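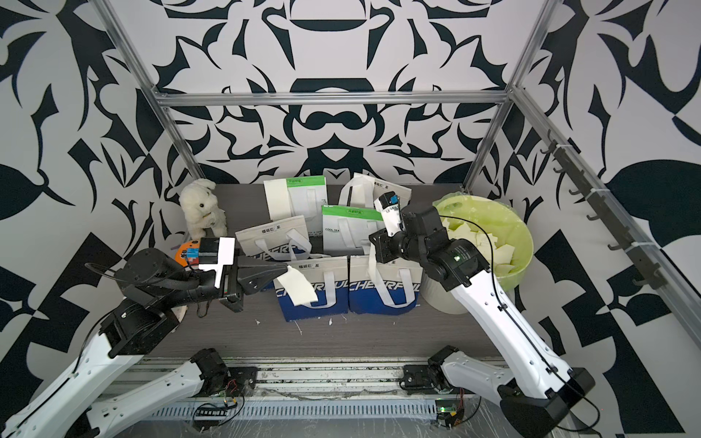
Heywood Student Robotics Club
Progress report to the Fundale small grants program, second period

1. Summary

In this period the club moved from single-arm exercises to work with two arms at one table. The students can now record a complete tidy-up task by remote control, and they have trained a first model on their own recordings. The model is not yet reliable. We are on schedule with the recording part of the plan and three weeks behind with the evaluation part. We explain the delay in section 4.

2. Activities in this period

The club has 17 active members, which is two more than in our last report. They meet after school, and a smaller group also comes on Sunday when the building is open. We divided the members into a hardware group, a recording group and a software group. After the first month we asked everybody to change groups once, so that each student has worked with the arms directly.

The task is called "Shop Table". Small pieces of paper and cloth lie between shopping bags, and the two arms must pick them up and drop them into a bucket without knocking over a bag. We chose bags because they are light and they fall easily, so the students see at once when a movement was careless. Soft toys were added later in the period, on the proposal of the youngest members, as things the arms must leave in their place.

By the end of April the recording group had saved 367 attempts. Each attempt was watched again by a second student, who marked it as good, usable or not usable. This checking takes much time, but the students have become more strict with their own work, and the written rules for marking are now much clearer than the first version.
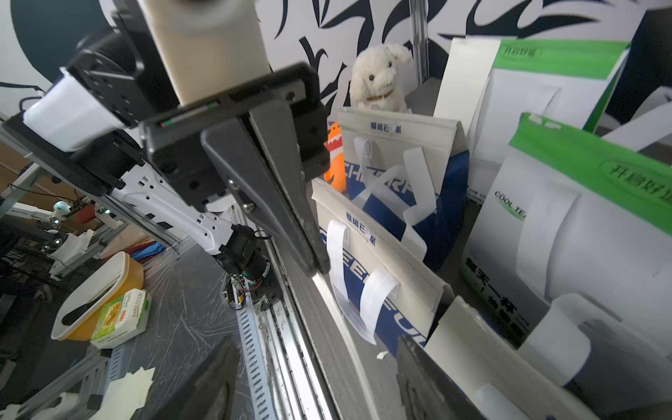 The Shop Table task from the gripper camera, with the second arm behind.

3. Results

The first model was trained only on the attempts marked as good. We tested it in a series of 40 trials with one piece of cloth on the table. It completed the task 17 times. Most of the failures were of the same type: the gripper closed a little too early and pushed the cloth away. In other cases the arm stopped above the correct place and did not go down. With paper scraps the results are weaker, and we do not want to report a number before the test is repeated in the same conditions.

Two students presented the work at the regional school meeting in Uston. They received useful questions about the camera positions, and the software group has started to compare training with and without the gripper camera.

4. Difficulties

The main difficulty was a cable in one of the wrist joints, which became loose several times and interrupted the recording. The replacement part from Prika arrived later than promised. During the waiting time we worked with one arm only – this was good for training new members, but it did not bring us forward with the two-arm task.

A second point is the length of the sessions. Preparing the table and starting both arms takes a large part of the afternoon. The hardware group is now writing a checklist to make this shorter.

5. Use of funds

Spending was within the approved budget lines. We request permission to move up to 2000 from travel to spare parts, as the Uston trip cost less than planned. The total amount of the grant does not change.

6. Next period

We will repeat the cloth test with the usable attempts added to the training data, and then run the paper test in full. The recording group will change the position of the bags more often between attempts. We also plan an open afternoon for parents and for the younger classes, and we would be glad to welcome a representative of the program on that day. The marking rules and the complete trial sheets can be sent on request.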